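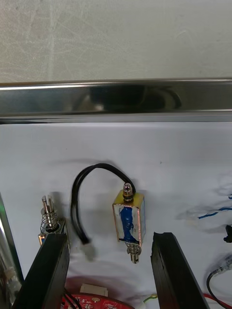

# Asis-Componentes: demostraciones de manipulación bimanual de piezas electromecánicas

**Versión:** 2
**Fecha de publicación:** 3 de agosto de 2020
**Entidad responsable:** Laboratorio de Manipulación de Pedorik, sede de Brellstead
**Responsable del conjunto:** Erlinda Pascual
**Contacto para incidencias:** Leire Alcaraz, a través del registro de incidencias del repositorio

## Resumen

Asis-Componentes reúne 613 episodios de demostración en los que una persona enseña a un sistema de dos brazos a recoger, trasladar y depositar piezas electromecánicas de pequeño tamaño: solenoides, placas de circuito impreso y mazos de cables. Las demostraciones fueron realizadas por 9 operadores y corresponden a 23 variantes de tarea, definidas por la pieza, la bandeja de origen y la de destino.

El conjunto se ha elaborado para el entrenamiento y la evaluación de políticas de aprendizaje por imitación. No contiene trayectorias generadas por planificador ni episodios simulados.

## Modalidades de demostración

Se distinguen dos modalidades, consignadas en el campo `modo` de cada episodio.

### Control remoto (`remoto`)

El operador maneja un par de brazos guía y los brazos de trabajo reproducen sus posiciones articulares. La apertura de cada pinza se gobierna con el gatillo del brazo guía correspondiente. El operador dispone de visión directa de la mesa y de un monitor con las vistas de las cámaras de muñeca. Es la modalidad mayoritaria y la única empleada en las tareas que requieren coordinación entre ambas pinzas.

### Guiado manual (`guiado`)

El operador sujeta el brazo por la muñeca y lo conduce por el recorrido deseado, con la compensación de gravedad activa. La pinza se acciona mediante un pedal. Se utilizó en tareas de un solo brazo, principalmente para registrar aproximaciones verticales a piezas cilíndricas. En esta modalidad las manos del operador entran en el campo de las cámaras, por lo que se recomienda no mezclar ambos modos en entrenamientos basados en imagen sin un tratamiento previo.

## Entorno de trabajo

Las tareas se desarrollan sobre una mesa blanca. En el centro se sitúa una bandeja de acero inoxidable con una hoja de papel blanco en el fondo, y a ambos lados se disponen bandejas de plástico amarillo. En la configuración habitual las piezas se trasladan entre las bandejas laterales y la central. El sentido del traslado figura en el campo `sentido`, con los valores `reunir` (de los lados al centro) y `repartir` (del centro a los lados).

El papel se incorporó al protocolo en marzo, a raíz de los errores de profundidad que el acero pulido provocaba en las vistas de muñeca. Los episodios anteriores a ese cambio se excluyeron de la versión actual y no se distribuyen.

Las bandejas no se fijan a la mesa. Su posición varía ligeramente entre episodios, y esta variación debe considerarse parte del problema. No se facilita la pose de las bandejas como dato de referencia.
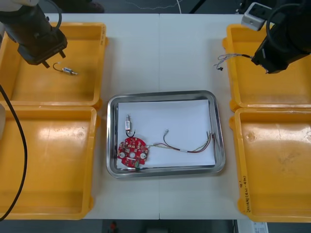

Naheed Jatoi objetó durante la revisión interna que repartir las piezas entre ambos lados favorece políticas en las que cada brazo ignora al otro, y pidió que se añadieran tareas con entrega de pinza a pinza. La observación se aceptó en parte: la versión 2 incorpora la familia `entrega`, en la que un brazo levanta el mazo de cables por un extremo y lo ofrece al otro antes del depósito. Su peso en el conjunto sigue siendo reducido, y quienes investiguen específicamente la coordinación bimanual deberán tenerlo en cuenta al interpretar los resultados globales.

## Familias de tareas

| Familia | Piezas | Brazos | Modos disponibles |
|---|---|---|---|
| `solenoide` | Solenoides | Uno | `remoto`, `guiado` |
| `placa` | Placa de circuito impreso roja | Uno o ambos | `remoto` |
| `mazo` | Mazos de cables | Ambos | `remoto` |
| `entrega` | Mazos de cables | Ambos | `remoto` |
| `mixta` | Combinación de las anteriores | Ambos | `remoto` |

La familia `solenoide` admite el agarre por el cuerpo y prohíbe el agarre por el vástago. Los episodios en los que se produjo contacto con el vástago durante el cierre de la pinza se conservan con la etiqueta `contacto_vastago`.

En la familia `placa` el operador debe tomar la pieza por el canto. Los componentes montados no deben servir de apoyo para los dedos. El criterio de depósito correcto exige que la cara de componentes quede hacia arriba.

Las familias `mazo` y `entrega` son las de mayor dificultad. Los conductores se deforman durante el traslado y suelen quedar enganchados en el borde de la bandeja. Se considera válido el episodio en el que todo el mazo, incluidos los conectores, termina dentro del reborde de destino.

## Procedimiento de captura

1. El asistente de mesa coloca las piezas conforme a la ficha de la variante.
2. El operador lleva ambos brazos a la posición de reposo y confirma la apertura de las pinzas.
3. Se inicia la grabación y el operador ejecuta la tarea sin interrupciones verbales.
4. El operador devuelve los brazos al reposo y detiene la grabación.
5. El asistente asigna el resultado (`correcto`, `parcial` o `fallido`) y anota las incidencias.

Los operadores realizaron una fase de práctica previa que no forma parte del conjunto. Se les indicó que corrigieran los agarres defectuosos dentro del mismo episodio en lugar de reiniciar. Por este motivo, una parte de las trayectorias contiene intentos repetidos, marcados en el campo `reintentos` con el instante inicial y final de cada uno.

El orden de las variantes se sorteó para cada operador. La única excepción es la familia `entrega`, que se capturó en bloque al término de la campaña.

## Estructura de los archivos

```
asis-componentes/
 LEEME.md
 LICENCIA.txt
 particiones/
 entrenamiento.txt
 validacion.txt
 prueba.txt
 episodios/
 (identificador)/
 metadatos.json
 estados.h5
 fija.mp4
 muneca_izq.mp4
 muneca_der.mp4
 fichas/
 (variante).pdf
```

El archivo `estados.h5` contiene las posiciones y velocidades articulares, la apertura de las pinzas y, en modo `remoto`, las posiciones de los brazos guía. Todas las señales comparten el reloj del equipo de captura. En modo `guiado` los campos de los brazos guía existen, pero están vacíos.

### Campos principales de `metadatos.json`

- `variante`: identificador de la variante de tarea.
- `modo`: `remoto` o `guiado`.
- `sentido`: `reunir` o `repartir`.
- `operador`: código seudonimizado, estable en todo el conjunto.
- `resultado`: valoración asignada al término del episodio.
- `reintentos`: lista de intervalos; vacía si no los hubo.
- `incidencias`: texto libre en español.

## Anotación y control de calidad

La valoración inicial del asistente fue revisada por Witold Kalinowski sobre el vídeo de la cámara fija. En caso de discrepancia prevaleció la valoración más estricta, y ambas se conservan en el campo `historial_resultado`. Los episodios fallidos se distribuyen junto con los correctos, pero no se incluyen en la partición de entrenamiento predeterminada.

La sincronización entre vídeo y estados se comprobó mediante el cierre de las pinzas al inicio de cada grabación. Los episodios con desfase apreciable se retiraron antes de la publicación.

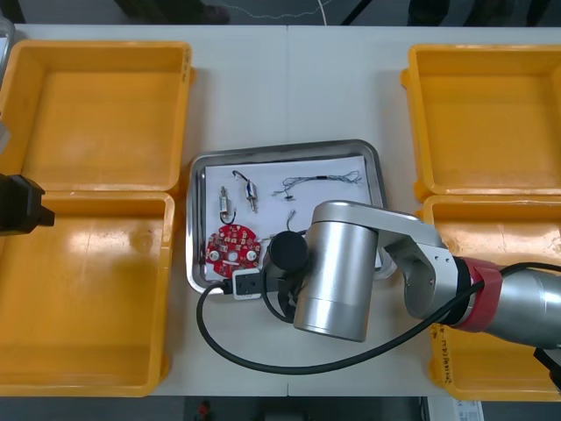
Las particiones se establecieron por operador y no por episodio, de modo que ninguna persona aparece simultáneamente en entrenamiento y en prueba. Se desaconseja redefinirlas al azar. Las pruebas internas mostraron que las políticas aprenden con facilidad el ritmo propio de cada operador, y una partición aleatoria oculta este efecto.

## Limitaciones conocidas

- **Oclusiones.** En la vista fija, los brazos tapan con frecuencia parte de la bandeja central. Las vistas de muñeca compensan el problema solo en la fase final de la aproximación.
- **Cables ajenos a la tarea.** Puede haber cables sobre la mesa o cruzando el borde de las bandejas. No se han eliminado ni enmascarado, y no están anotados.
- **Reflejos.** El acero y el plástico amarillo devuelven la luz del techo. Los métodos de segmentación por color requieren ajuste.
- **Personas en segundo plano.** La vista fija puede recoger las piernas de personas situadas al otro lado de la mesa. No se han detectado rostros en los vídeos publicados.
- **Ausencia de fuerza.** No se registró par ni fuerza en las pinzas. El conjunto no es adecuado para estudiar la inserción de conectores.
- **Entorno único.** Todas las demostraciones proceden de una misma sala, con iluminación artificial.

## Usos previstos y usos excluidos

El conjunto puede emplearse en investigación sobre aprendizaje por imitación, segmentación temporal de tareas, detección de reintentos y comparación entre modalidades de demostración. No debe utilizarse para certificar la seguridad de una célula robotizada, para evaluar el rendimiento laboral de personas ni para intentar identificar a los operadores a partir de sus trayectorias.

## Consentimiento y datos personales

Los operadores firmaron un consentimiento informado antes de la primera sesión y pudieron solicitar la retirada de sus episodios hasta el cierre de la versión. La tabla que vincula los códigos con las identidades está bajo la custodia de Shamim Hashmi y no se comparte con los equipos usuarios.

## Licencia y cita

La distribución se rige por el texto de `LICENCIA.txt`, que autoriza el uso con fines de investigación y exige atribución. La redistribución de versiones modificadas debe indicar los cambios realizados y conservar los identificadores originales de los episodios.

Forma de cita recomendada:

> Pascual, E.; Kalinowski, W.; Jatoi, N.; Hashmi, S.; Alcaraz, L. *Asis-Componentes: demostraciones de manipulación bimanual de piezas electromecánicas*, versión 2. Pedorik, Brellstead.

## Cambios respecto a la versión anterior

- Incorporación de la familia `entrega`.
- Retirada de los episodios grabados sin papel en la bandeja central.
- Nuevo campo `historial_resultado`.
- Corrección de los códigos de operador duplicados en la partición de validación.
- Las fichas de variante pasan a distribuirse en PDF. Las plantillas editables pueden solicitarse a la sede de Sangkhawat.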